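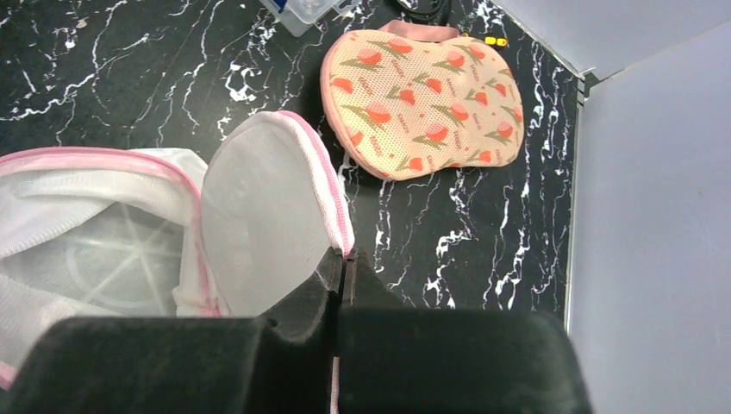
Fachbereich Textilpflege und Haushaltsführung, Berufskolleg Lazaridis

Inhalt Kapitel 10 Kapitel 11 Kapitel 12 Glossar

Kapitel 11
Netze, Beutel und kleine Teile

Von Ifigeneia Gavalas, mit Beiträgen von Thodoris Petridis

In den vorigen Kapiteln haben wir große Stücke behandelt: Bettwäsche, Tischdecken, Vorhänge. Große Stücke machen viel Arbeit, aber man verliert sie selten. Mit den kleinen Teilen verhält es sich anders. Eine Socke bleibt in der Gummidichtung der Waschmaschine, ein Träger wickelt sich um einen Hemdärmel, und das Reinigungstuch für die Brille liegt drei Wochen in einem Korb, in den es niemand mit Absicht gelegt hat.

Dieses Kapitel beschäftigt sich mit den Hilfsmitteln, die man für kleine und empfindliche Textilien verwendet. Das wichtigste davon ist das Wäschenetz. Danach sprechen wir über gepolsterte Beutel, über Körbe und über die Frage, wie man auf einem Tisch sortiert, auf dem schon andere Sachen liegen.

Nach dem Kapitel sollen Sie ein Wäschenetz nach Form und Maschenweite beurteilen können. Sie sollen auch einen Reißverschluss so öffnen und schließen, dass das Gewebe keinen Schaden nimmt, und einen gemischten Korb in vernünftiger Zeit leeren.

11.1 Was ist ein Wäschenetz?

Unter einem Wäschenetz verstehen wir einen Beutel aus durchlässigem Gewebe, der sich verschließen lässt. Wasser und Waschmittel gehen hindurch, das Waschgut bleibt drinnen. Im Handel findet man auch die Namen Wäschesack und Wäschebeutel. In diesem Buch benutzen wir die drei Wörter mit gleicher Bedeutung, weil auch die Hersteller sie nicht streng trennen.

Die einfachste Form ist flach und rechteckig. Sie passt für Strümpfe, Unterhemden und dünne Pullover. Daneben gibt es Netze mit einem runden Boden oder mit einer runden Klappe, die man ganz aufschlagen kann. Bei einem weißen Netz mit rosa Reißverschluss, wie wir es im Unterricht verwenden, sieht man den Rand auch dann gut, wenn das Netz zwischen hellen Wäschestücken liegt. Die Farbe des Besatzes ist also eine praktische Hilfe, auch wenn sie wahrscheinlich nur wegen des Aussehens gewählt wurde.

Feine Maschen halten Fusseln und kleine Häkchen zurück, lassen aber das Wasser langsamer durch. Grobe Maschen spülen besser aus. Für Wäsche mit Haken oder Bügeln nimmt man immer feine Maschen. Für Socken genügen grobe. Als einfache Probe kann man einen BH-Haken von innen gegen das Gewebe drücken: Wenn die Spitze herauskommt, ist das Netz für diesen Zweck ungeeignet.

Merken Sie sich bitte auch die Füllmenge. Ein Netz wird höchstens zu zwei Dritteln gefüllt. Ist es voller, reibt der Inhalt an sich selbst, und in der Mitte bleibt Waschmittel zurück.

11.2 Öffnen und schließen

Die meisten Netze gehen am Reißverschluss kaputt, selten im Gewebe. Der Grund ist fast immer derselbe: Man zieht am Schieber und hält das Netz nirgends fest. Das weiche Gewebe folgt dann der Hand, gerät zwischen die Zähne und bekommt ein Loch.

Die richtige Handhabung hat zwei Teile. Mit der einen Hand fasst man den eingefassten Rand, nahe am Anfang des Reißverschlusses. Der Rand ist fester als das Netz und verträgt den Zug. Mit der anderen Hand führt man den Schieber in kurzen Strecken, und nach jeder Strecke greift die erste Hand nach. Bei runden Formen ist das Nachgreifen besonders wichtig, da der Reißverschluss eine Kurve macht. In der engsten Stelle der Kurve soll man langsam arbeiten und den Rand leicht nach außen spannen.
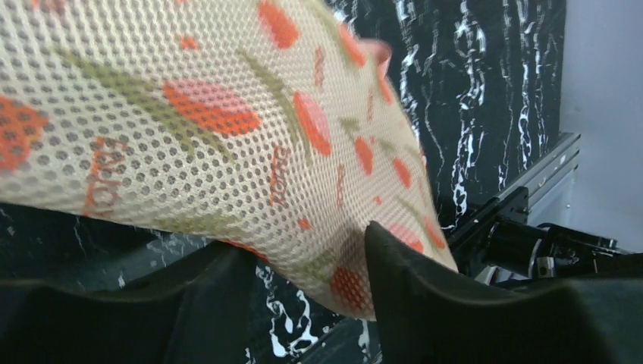 Bedruckte Gewebe verlangen beim Schließen etwas mehr Aufmerksamkeit als einfarbige. Ein Muster mit Blumen oder Buchstaben verdeckt kleine Schäden, und eine gezogene Masche fällt erst auf, wenn man den Stoff gegen das Licht hält. Deshalb wird jedes bedruckte Netzgewebe vor dem Waschen einmal mit der flachen Hand von innen aufgespannt. Man schaut an den Falten und an den Ecken, denn dort wird das Gewebe am stärksten verzogen.

Ist der Schieber am Ende angekommen, wird er unter die kleine Gummischlaufe gesteckt, falls eine vorhanden ist. Fehlt die Schlaufe, kann man den Schieber mit einem Stück Baumwollband festbinden. Sicherheitsnadeln sind in unserem Fachbereich nicht erlaubt.

Aus der Praxis
Frau Tzavaras leitet die Wäscherei des Gästehauses Pireo. Sie hat uns erzählt, dass dort früher jedes Zimmermädchen eigene Netze hatte und dass am Ende des Monats immer welche fehlten. Heute trägt jedes Netz eine Nummer auf einem eingenähten Band. Das Netz 1303 ist das älteste und wird noch immer benutzt. Sein Reißverschluss wurde einmal ersetzt, und zwar von Hand, mit doppeltem Faden. Beim Verleihen an neue Mitarbeiterinnen wird die Nummer in ein Heft geschrieben. Das kostet wenig Zeit, und seitdem kommen die Netze zurück.

11.3 Gepolsterte Beutel

Neben dem Netz trifft man im Haushalt oft auf den gepolsterten Beutel. Er schützt seinen Inhalt gegen Druck und wird zum Aufbewahren oder für die Reise benutzt. Manche Modelle haben eine gerundete Form mit zwei breiten Seiten und einer Einschnürung in der Mitte, ähnlich einer Acht. Solche Beutel sehen hübsch aus, zum Beispiel in Pfirsichfarbe mit roten und orangefarbenen Tulpen, aber sie lassen sich schlecht stapeln. In eine Schublade legt man sie am besten nebeneinander, mit der Lasche nach oben.

Über das Waschen von gepolsterten Beuteln gibt es verschiedene Meinungen. Herr Petridis rät zur Handwäsche in lauwarmem Wasser. Ich selbst habe mit dem Schonprogramm keine schlechten Erfahrungen gemacht, wenn der Beutel vorher in ein großes Netz kommt und allein gewaschen wird. Auf jeden Fall muss man das Etikett lesen. Ist kein Etikett vorhanden, dann wählt man die Handwäsche. Zum Trocknen wird der Beutel geöffnet und hingestellt, niemals mit Klammern aufgehängt, denn die Polsterung behält den Abdruck der Klammer.

11.4 Der gemischte Korb

In fast jeder Wohnung gibt es einen Korb, in welchem sich Textilien und fremde Gegenstände treffen. Ein zerknittertes Tuch, ein weißes Stück mit rotem Rand, dazu dünne schwarze Kabel, die sich um alles legen: Das ist ein ganz normaler Inhalt. Man soll sich darüber nicht ärgern. Man soll aber wissen, in welcher Reihenfolge man arbeitet.

Zuerst kommen die Kabel heraus. Wer zuerst an den Tüchern zieht, zieht die Kabel fest, und aus einer lockeren Schlinge wird ein Knoten. Man hebt also die oberste Schlinge an und sucht ein freies Ende. Dieses Ende führt man zurück durch die anderen, bis das Kabel frei liegt. Dann wird es in weiten Runden gelegt und an die Seite gebracht.

Danach nimmt man die Textilien einzeln heraus, auch die ganz kleinen, die an der Wand des Korbes kleben bleiben. Jedes Stück wird einmal ausgeschüttelt. Netze und Beutel legt man geöffnet auf den Tisch, damit man sieht, ob noch etwas darin ist.
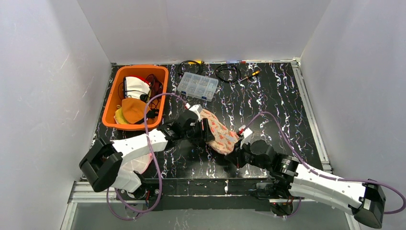

Harte Kleinteile gehören nie in denselben Behälter wie Wäsche. Schrauben bewahrt man in einem durchsichtigen Kasten mit Fächern auf, und der Deckel bleibt zu, solange auf dem gleichen Tisch mit Stoff gearbeitet wird. Ein Schraubendreher liegt hinten am Rand, mit dem Griff zu der Person, die ihn braucht. Eine einzige Schraube in der Trommel kann ein ganzes Netz zerreißen und außerdem die Maschine beschädigen.

Die Tischplatte selbst ist auch von Bedeutung. Auf einer dunklen Platte findet man weiße Fäden und helle Fusseln sofort, während eine schwarze Socke leicht übersehen wird. Bei einer stark gemusterten Platte, etwa in Marmoroptik, ist beides schwieriger. In diesem Fall streicht man am Ende mit der Hand über die ganze Fläche. Manche Kolleginnen breiten vorher ein einfarbiges Tuch aus, was ich sehr empfehlen kann.

Fallbeispiel
Iason Christodoulou soll vor dem Mittag einen vollen Korb sortieren. Er beginnt mit den Tüchern, die oben liegen, und faltet sie sofort. Nach kurzer Zeit hat er vier gefaltete Tücher und ein Bündel aus Kabeln, in dem ein Wäschenetz festhängt. Der Reißverschluss des Netzes steht offen. Chrysanthi Konstantinidis kommt dazu und legt alles noch einmal in den Korb zurück, um von vorne anzufangen.

Überlegen Sie zu zweit, ob dieses Zurücklegen notwendig war. Schreiben Sie dann auf, welche Handgriffe Sie selbst gemacht hätten, in der richtigen Reihenfolge. Das Arbeitsblatt dazu steht auf Seite 113.

Wörter für dieses Kapitel

die Einfassung: ein Band, das um den Rand eines Stoffes genäht ist
der Schieber: der bewegliche Teil des Reißverschlusses
die Maschenweite: die Größe der Öffnungen in einem Netz
die Lasche: ein kurzes Stück Stoff, an dem man ziehen oder etwas aufhängen kann
ausschütteln: ein Stück Stoff schnell bewegen, damit Fusseln und Falten herausgehen

Für die nächste Stunde bringen Sie bitte ein eigenes Wäschenetz mit, gern auch ein beschädigtes. Wir beginnen mit dem Ausbessern von kleinen Löchern (Abschnitt 11.5), und dafür brauchen Sie eine feine Nadel und weißes Polyestergarn.

© Fachbereich Textilpflege und Haushaltsführung, Berufskolleg Lazaridis | Kontakt: Sekretariat | Nach oben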